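Flultgate Home Help > Cleaning and Laundry

Orange oil marks on a printed tablecloth

Posted by Femke Van Wijk

Hello everyone. We eat many oranges in winter and my family puts the peel directly on the table. Now I have yellowish marks on my good cotton tablecloth, size 200 cm, pale with a coloured print. I washed it at 41 degrees (our machine has strange settings) and the marks became lighter but they are still there. I don't want to use bleach and lose the colour of the flowers. What can I try?

3 replies

Kuipers
Dish soap. Put it on, leave it, wash again.

Honeler
The mark is oil from the skin, so plain water will not do much. Rub a small drop of clear dish soap in from the back of the cloth, wait 5 minutes and rinse with lukewarm water. Test first on the hem. Please do not put it in the dryer while you can still see the colour — heat sets it and then you have it forever. Dry it on the line and look at it in daylight.

Sornico

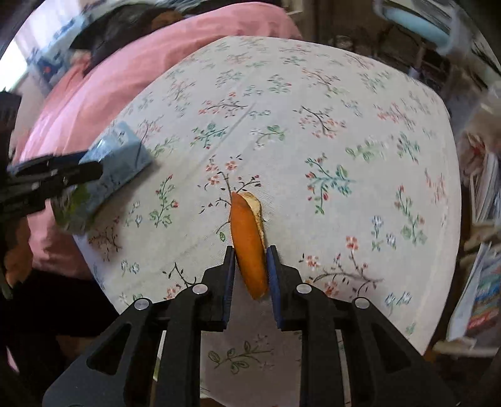 My own cloth has the same problem as yours, a pale ground and a print I would be sorry to lose. I agree with Honeler about the soap, but I would also look at how the peel is lying. The glossy orange side holds the oil, and the whitish side is mostly dry pith. A curved piece standing on its edge, like this one, touches the cloth only a little, but when it falls on the orange side and somebody leans on it, you get a mark. Small sprigs and blossoms hide a lot, so check the plain parts between them before you wash. We now keep a saucer on the table for the peel and my marks are much fewer. For old stains I soak the cloth overnight with oxygen powder, the kind for colours, and it was gone after the second time.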